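Plier, oui, mais pas tout

Je vais me fâcher avec ma belle-sœur Mireille, tant pis : le linge plié au carré, je n'y crois qu'à moitié. Les draps, d'accord (sinon l'armoire ne ferme plus !). Mais les chiffons ? J'en ai compté 57 en avril, et j'ai passé un dimanche entier à aligner des coins que personne ne regarde. Depuis, je fais une petite pile pour ce qui se voit, et le reste part en boule dans la panière. Un tissu bleu-gris tout froissé à côté d'une pile bien nette, moi, ça ne me gêne pas du tout.
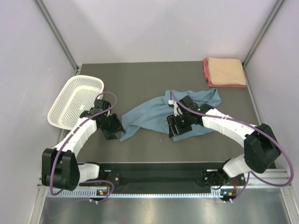

Et les serviettes ?

Ah, les serviettes, je les roule, et Mireille déteste ça.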